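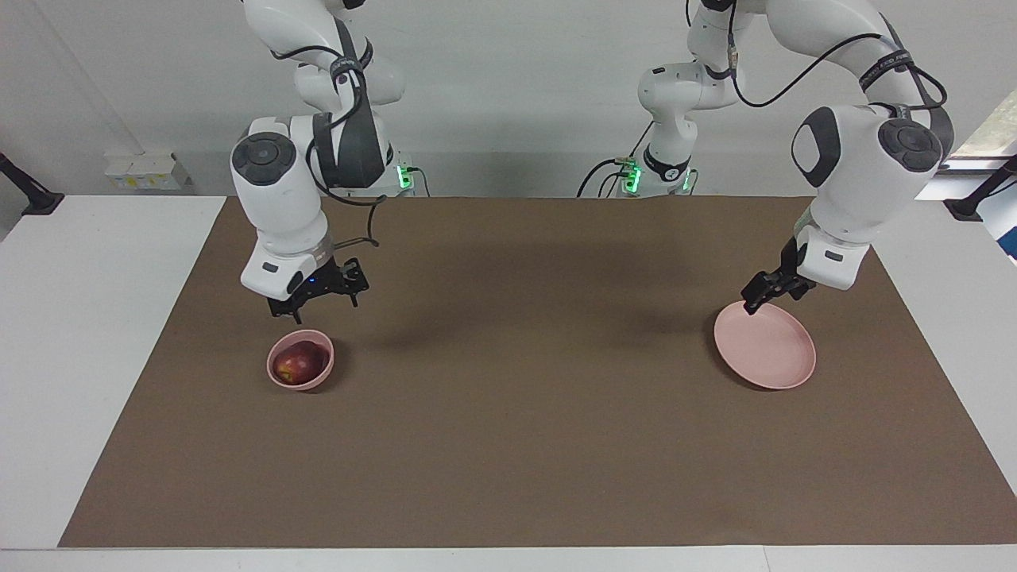

Applications for the fall season of the Gilumton Student Robotics Club open today, 2026-07-25, and I get to write the announcement this year because I lost my voice at the regional and couldn't argue my way out of it. I'm one of the club mentors, I've been at this for a while now, and I'm really excited about what the students have lined up! The big project is called Flirnine, and it's a two-arm table-setting routine that our advanced group has been building since spring. The setup is as plain as we could make it: two white arms, a brown mat, a pink bowl with a red apple in it and a pink plate. One gripper works the bowl side and the other takes the plate by its rim, and getting both arms to do their part without waiting on each other has kept a room full of teenagers busy for months (and kept me out of my own kitchen, if you ask my family).

The plate is the hard part, by the way. It's shallow, it sits low, and the fingers have to straddle the edge at the right angle. The students started with the bowl back in the spring, got confident, moved on to the plate and had to throw out most of their code. I loved that week. They did not.

What's new this season

We're opening 43 places, our biggest group so far. Beginners meet on the ground floor of the Kolář Building and start with small wheeled kits, sensors and a lot of tape. The advanced group gets the arms. You don't need to have written a line of code to apply for the beginner group - we'd almost like it better if you hadn't, so we can start everyone at the same spot.

Sessions run 80 minutes, twice a week after school, beginning in September. Snacks are provided and they are eaten in the hallway, please, nowhere near the grippers.

The Faltar Cup

Our advanced students are taking Flirnine to the Faltar Cup, which has a new household tasks category this year. Teams get 2 attempts at a table-setting task, scored on placement and on how gently things are handled. Last time we entered (a different category, sorting blocks) we came in near the bottom and had a great day anyway. I'd like us to finish higher. I've told the students this maybe too often.

Getting there costs money, so we're also raising $3,000 for travel, entry fees and spare gripper fingers. Local businesses that want to chip in are welcome to come by and see a practice run first. The students will do the talking, and they're good at it - ask them about calibration and clear your afternoon.

How to apply

Students in grades 7 through 12 who live in or go to school in Gilumton can pick up a form at the front desk of the Kolář Building or get one from their school office. Families who need help with the activity fee should check the box on page one and leave the rest of that section blank. We'll get in touch with everybody before the first session, including anyone on the waiting list.

Press are welcome at practices too. Stop at the front desk and ask for the robotics room.

About the club

The Gilumton Student Robotics Club is an after-school program for middle and high school students, with beginner and advanced groups meeting through the school year.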